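Search this blog
Type and press enter

Does a box in a cupboard count as tidy?

My sister-in-law, Joyce Mohamedi, swears by the idea that everything in a house should live in a box, and every box behind a door. I have my doubts. A mess with a lid on it is still a mess, as far as I can tell, and you have to remember which lid.

Still, I said I'd try it for the low cabinet in the back room, which had turned into the place where cables, stamps, old warranties and birthday candles went to retire. She told me to use shallow boxes so things can't pile up. Fine. I took every last thing off the shelf on Friday night, wiped it down, and threw out 12 pens that didn't write. I will admit that part felt good.

The blue boxes came from a shop called Urport, and I'm not going to tell you they changed my life. They're boxes. The blue scuffs paler along the edges, which bugs me more than it should. I do like how it looks against the light wood.
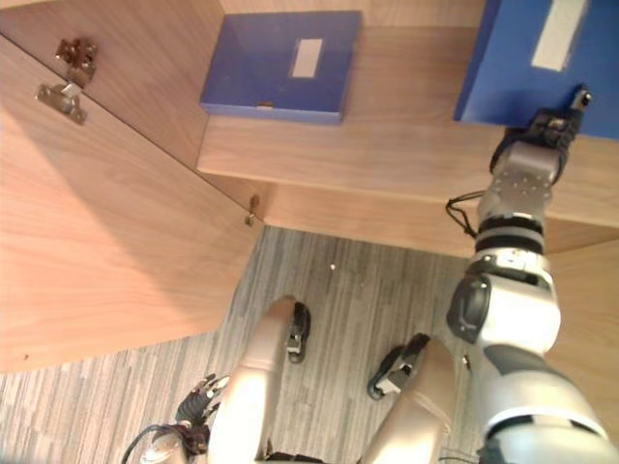

Labels, or the lack of them

The tidying books tell you to label everything. Small white labels, neat handwriting, "MISC" banned forever. My objection is that a label on top of a flat box is only useful if you're standing over it, and the second you stack another one on it, goodbye label. Joyce says don't stack. Joyce has more shelves than I do.

Pendo Laizer left a comment last time saying she puts hers on the front edge. That makes more sense to me, though on a shallow box you'd have to write pretty small.

While the door was open I also looked at the hinge plates. One is brownish bronze and the other is silver. Either somebody ran out of the right kind or didn't care, and I've decided I don't care either. It shuts.

So will it last? I gave the last system five weeks and it made it to two. That one was baskets. I'll check back in September, and if the candles are in with the cables again, I'm going back to a drawer.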